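Cleaning work at Plargate: what the operators say after the first months

Plargate runs a cleaning and linen service out of Grundport. The company was founded in 1969 and still takes most of its orders from private homes and small guesthouses. In December it began preparing to automate part of the cloth handling, and the operations supervisor agreed to talk about what that has meant for the staff. She asked that no one on the crew be named.

The first change was in the job list. Wiping, rinsing and wringing used to be one line on a work sheet. It is now split into short tasks, each with its own start and end point. "We had to write down what people do with their hands," she said. "A cleaner who has done this for years doesn't think of wringing a cloth as a separate step. The machine needs it to be one."

Staff members record the tasks themselves with a hand-held gripper, working at their normal stations or in furnished rooms. So far 2924 recordings have been accepted and 481 rejected. The usual ground for rejection is speed. "People hurry, the cloth swings, and you can't tell where the grip was. We send those back and they do it again at a slower pace."

The crew numbers 34. The supervisor said hours have not been cut, but they have moved. Recording shifts are paid at the normal rate and count toward the weekly total. Two older cleaners with wrist trouble asked to be put on review work, which means sitting at a screen and marking the moment a cloth is gripped and the moment it is let go. One of them has told her she misses the houses.

Not everyone is at ease with it. "I get asked once a week whether they are training their replacement. I tell them what I know, and I don't know very much past next year." The contract with Vasconcelos, the firm supplying the software, covers cloth handling only. Stairs, bathrooms and anything involving glass stay with people.

She was more definite about the physical side. Holding a cloth over a bucket with a tool loads the forearm differently than doing it by hand, and the first week brought complaints. 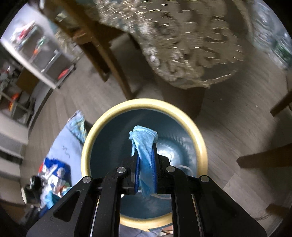 "The squeeze comes from the fingers, but the weight sits in the wrist," she said. "We now stop after twenty minutes and swap." She would like a lighter handle and has put that in writing.

Pay grades are still open. Review work has no grade of its own, and the supervisor wants one in place before the next group is trained - otherwise, she said, the people who know the cloths best will have no reason to move over. A meeting with management is set for 5th April.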